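Section 4: Setting up your first appeal letter evening

So you've got your starter pack, you've read Section 3 on choosing a case, and you're ready to get people writing! Letter evenings are the heart of the Skekby campaign handbook. They're cheap to run, friendly, and a good way to bring new people into work on wrongful convictions and unfair sentences. This section takes you from an empty diary to a bundle of letters in the post.

Last revised 23 May 2022.

Before you start

You will need:
the case sheet for the prisoner you are writing about (two sides, no more)
the address list for that case
plain paper, envelopes and pens that work
a sign-in sheet with the contact consent box printed on it
stamps, or a tin for stamp money

Note: The case sheet must be the current one. Hearing dates and prison addresses change, and the Gellham group once posted a whole evening's letters to a parole office that had moved. Check the revision number in the bottom corner against the list on the members' page.

Setting up

1. Pick your date. Look at the case timetable first and count back from the hearing. Letters to a parole board should be in the post at least 12 days before it sits, and earlier still in December when the mail slows right down.

2. Book a room. Libraries and church halls are both great. Plolthorpe runs theirs in the back of a café and gets lots of people who only came in for tea!

3. Print the case sheets. One between two is fine. If you expect a big turnout, we can send you a box of 300, but please give us nine days' notice.

4. Lay out the tables. Put the paper and pens within reach of every chair and keep the address list at one end with whoever is checking envelopes.

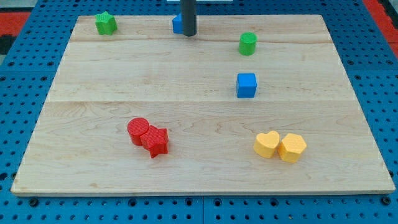 5. Open with the facts. Read the case sheet aloud, slowly, and stop for questions. Stick to what is on the sheet. If somebody asks something you can't answer, write it down and send it to us – we love getting these, and we'll reply to the whole group.

6. Write! Forty minutes is plenty for most people. Encourage everyone to use their own words. A short letter in somebody's own voice is worth far more than a copied one, and officials spot copies very quickly.

7. Check each letter before it is sealed. Look for the prisoner's full name, the case number, a clear request (a new hearing, a review of the evidence, a change of sentence) and a polite ending.

Caution: Never name jurors, witnesses or members of the victim's family in a letter, and never write to them. There is a grieving family in many of these cases, and they must be left in peace.

Caution: Letters to the prisoner go in a separate pile. Prison mail is opened and read, so leave out anything about the evidence or the legal team's plans. Staples, stickers and glitter will get a letter sent back.

After the evening

8. Post everything the next morning and fill in the tally form, even if you only managed 9 letters. Vanags, our online tally, adds your total to the case page overnight, and it's lovely to see the number jump.

9. Send a thank-you to everyone who ticked the contact box. Tell them the hearing date and when you're meeting next.

If you are running a second evening on the same case, go straight to Section 6.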